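# Chapter 2: The State of the Chore

Any claim that a machine "can do" a household task needs three things spelled out before it can be tested: the task, the place where it is done, and the number of times it must be done without help. Most public claims give only the first. A film of an arm wiping a table establishes that the table was wiped on one occasion. It says little about the second table, or about the same table with a newspaper left on it.

This chapter asks how far present machines have come with ordinary chores in the home and on the shop floor. Factory welding and pallet handling were covered in Chapter 1 and are left out, except where they help to explain a difference. The chores of interest here are those that a person learns by being shown once: wiping, clearing, sorting, folding, putting away.

The short answer, as of March 2021, is that single steps of many chores can be done under fixed conditions, and that whole chores mostly cannot. The rest of the chapter is concerned with where the line falls and why it moves so slowly.

A small workspace is enough to raise most of the questions. A board on a carpet, a paper cup and an arm with enough reach to cover the board already involve contact, clearance and the problem of parts of the arm hiding the objects from view. 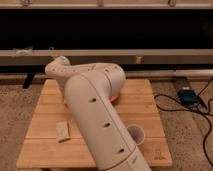

## 2.1 Steps, tasks and chores

We use three terms in a fixed sense throughout the book.

A **step** is a single motion with a single aim, such as closing the gripper on a cup. A **task** is a run of steps with a result that can be checked: the cup is now on the shelf. A **chore** is a task, or several tasks, carried out in a place that has not been prepared for the machine, on objects that have not been chosen for it, and repeated as often as the household or workshop requires.

The distinction matters when figures are compared. Suppose that a task has ten steps and that each succeeds 95 times in 100. If the steps are independent, the whole task succeeds 60 times in 100. A person who left four dishes in every ten on the floor would not be said to be able to clear a table. Published step rates of this kind are nevertheless often quoted as though they described the chore.

Independence is itself a generous assumption. A cup gripped slightly off centre in the third step may be released slightly off centre in the eighth, and small errors of this sort tend to add up. They can also be caught and put right along the way, provided that the machine has some means of noticing them. Section 2.4 deals with detection.

## 2.2 Reach and approach

The first limit is geometric. An object on a flat surface can be approached from above, from the side, or at an angle between the two. Approach from above is the usual choice in tabletop work: it keeps the fingers clear of neighbouring objects and makes the final motion a straight line. It also brings the bulk of the arm over the surface, where it may block the view of a fixed camera.
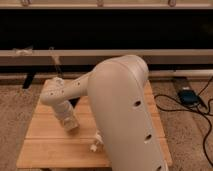
*Figure 2.2. Gripper held above the board, pointing down. The large link stands to the right.*

Approach from above fails in cupboards, dishwashers, ovens and most refrigerators. Eftychia Gkikas and Malte Kleinschmidt, in their survey of kitchens in Lalville, logged 468 separate acts of picking up or putting down. They found that the awkward ones were grouped in a few places: low shelves, the backs of drawers and the space under the sink. Their kitchens had been built for people who can bend, lean and use the other hand to hold a door. A single arm fixed to a base can do none of these things - it can only be placed well or badly at the start.

Shop-floor work is kinder in this respect. At the Sukden packing hall, described in full in Chapter 5, benches were set at one height and bins were open at the top. The same type of arm that managed few of the Lalville cases could reach every bin in the hall. No change to the software was needed.

## 2.3 Contact

The second limit is force. Moving through free air is a solved problem for most practical purposes. Difficulty begins in the last few millimetres, when the gripper is close enough that an error in the estimated height of the surface becomes either a missed grasp or a collision.

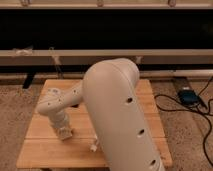
*Figure 2.3. The fingers just above the wood, with a faint shadow beneath. A short pale object stands between the gripper and the large link.*

Three remedies are in common use. The arm may be made compliant, so that it gives way on touching the surface. The fingers may be fitted with sensors. Or the surface may be measured beforehand and its height written into the program. The third is cheapest and is found in most demonstrations. It is also the least useful in a home, where the height of a surface depends on whether there is a tablecloth on it.

Soft objects make matters worse. A rigid cup is where it was last seen unless something has moved it. A cloth changes shape as soon as it is touched, and its edge, the part most worth gripping, is often underneath. Myrto Economou's trials at Tronevberg used 31 household cloths, each dropped on a table from the same height. The arm picked up nearly all of them. It found a corner far less often, and without a corner the folding routine could not begin.

### Exercises

1. A clearing task has six steps, each succeeding 98 times in 100. Find the success rate of the whole task, assuming independence. State one reason why the true figure might be higher and one why it might be lower.
2. Choose a chore you did today. Divide it into steps, and mark those for which an approach from above would be impossible.
3. Figure 2.3 shows a gripper close to a surface. List the quantities a controller would need to know before lowering it further, and say how each could be obtained in a home.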